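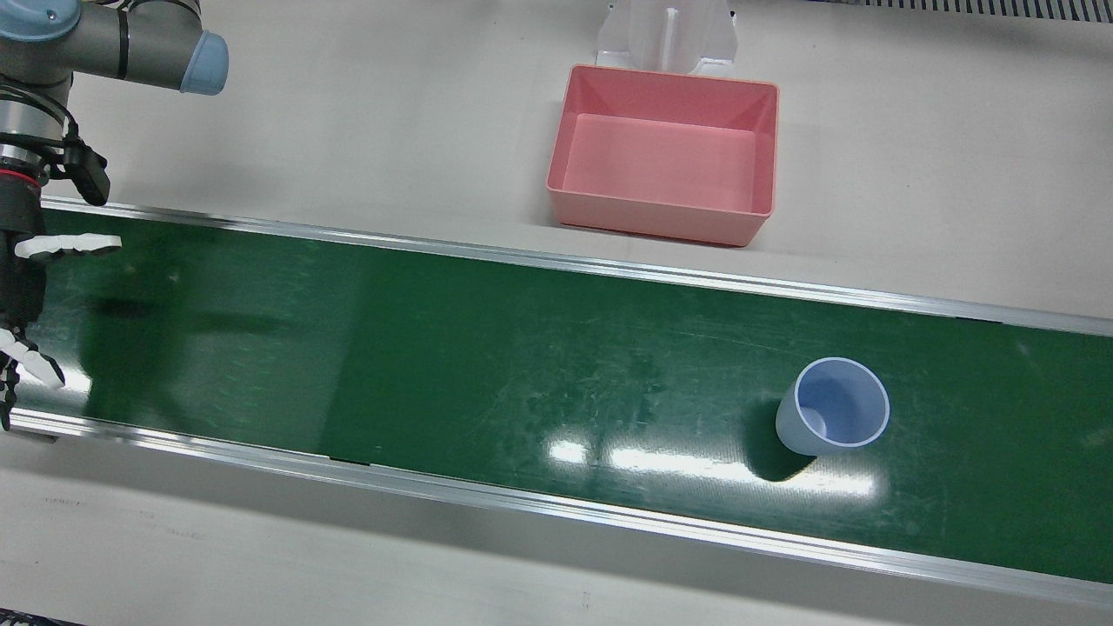 *Green belt between its aluminium side rails, with light scratches and pale smudges on the surface.*

# Cleaning and re-tracking a flat belt conveyor

Maintained by Styliani Margaritis, Plerkberg workshop. Last revised in October.

The procedure covers routine cleaning of the green flat belts at Plerkberg, inspection of the side rails, and re-tracking if the belt has drifted. It does not cover splicing or motor replacement. For those, see the Cisternas manual kept with each conveyor.

## When to do it

Clean every 500 running hours, or sooner if products start to turn or slip on the belt. Check tracking each time the belt is cleaned, and after any change to the tension.

## What you need

- Plekar neutral cleaner, diluted as on the label
- a bucket of lukewarm water
- lint-free cloths
- a soft nylon brush
- a plastic scraper (no metal blades)
- a steel rule
- a hex key and an open-ended spanner to fit the tensioners
- a paint pen or chalk
- padlock and tag for the isolator

## 1. Isolate

1. Stop the belt from the Zedorix panel and wait until it has come to rest.
2. Turn the isolator to OFF, fit the padlock and hang the tag.
3. Press START once to confirm that the drive is dead.
4. Isolate any other equipment that reaches over the belt, following its own lock-off sheet.

The emergency stop is not an isolator. It drops the drive contactor but leaves the panel live.

## 2. Dry clean

Brush loose dust along the belt towards one end and pick it up with a cloth. Do not use compressed air. It drives grit under the rails, where it ends up between the belt and the slider bed and wears the underside.

Lift stuck label residue with the plastic scraper held nearly flat. If it does not come away after a few passes, leave a damp cloth on it for 10 minutes and try again.

## 3. Wet clean

Wring the cloth out well before it touches the belt. Water that runs over the edge collects on the slider bed and makes the belt drag on start-up.

Work across the belt in strips, from one rail to the other, overlapping each strip slightly. Only the top run can be reached with the drive isolated. To bring up the next section, remove the padlock, clear all cloths and tools, jog the belt forward, then isolate again and test as before. Put a chalk mark on the belt edge before the first jog so that you know when you have been all the way round.

Pale smudges usually come off with the neutral cleaner. A mark that stays after two passes is more likely to be scuffing of the top surface, and further rubbing will only polish that spot. Leave it. Solvents, including white spirit and brake cleaner, are not to be used on these belts — they can harden the cover and it will crack at the end rollers.

Wipe once more with clean water and dry with a fresh cloth.

## 4. Inspect the belt surface

Look along the belt at a low angle with a hand torch held to one side.

| Finding | Action |
|---|---|
| Faint scuffs, light scratches | None. Note on the sheet. |
| Scratch that catches a fingernail | Mark with the paint pen, recheck at next clean |
| Cut through to the fabric | Take out of service |
| Frayed edge | Check tracking and rail clearance before restarting |
| Splice lifting at a corner | Take out of service |

Scratches that run lengthwise generally point to something fixed touching the belt, such as a guide set too low. Short marks in random directions come from handling. If the same long scratch reappears after a belt change, look above the belt and not at the belt itself.

## 5. Inspect the side rails

Wipe both rails with a damp cloth, then run a gloved hand along the inner edge of each. File any burr smooth and clean up the filings before going further.

Dark marks on a rail need a second look. A mark that wipes off is rubber or dirt. A line that stays may be a joint between rail sections, in which case check that the two faces are level with the steel rule. A step you can feel will fray the belt edge in time. Slacken the rail bolts on the high side, tap the section level and retighten.

## 6. Check and correct tracking

1. Remove all tools, cloths and loose parts from the belt.
2. Clear the other equipment and keep it locked off.
3. Remove the padlock and tag from the conveyor and run it unloaded at low speed.
4. Measure the gap between belt edge and rail on both sides at the tail end. The two should match to within 2 mm.
5. Let the belt make several full turns and measure again.

If the belt has moved to one side, stop and isolate, then tighten the tensioner on that side by a quarter turn. Run it and wait for the belt to settle before touching the tensioner again. Most overcorrection comes from making a second adjustment too soon — a slow belt can take almost 10 minutes to show the full effect of the first.

If both tensioners differ by more than one full turn from where they started, reset them and check that the end rollers are square to the bed. The tensioners are not meant to compensate for a crooked roller.

## 7. Return to service

- Guards refitted, all bolts present
- Paint pen marks copied to the inspection sheet
- Speed returned to 100 per cent on the Zedorix panel
- Running hours written on the sheet
- Remaining padlocks and tags removed by the person who fitted them

Run the belt with a normal load and check both edges once more before signing the sheet. Used cloths go in the lidded bin by the wash-down sink.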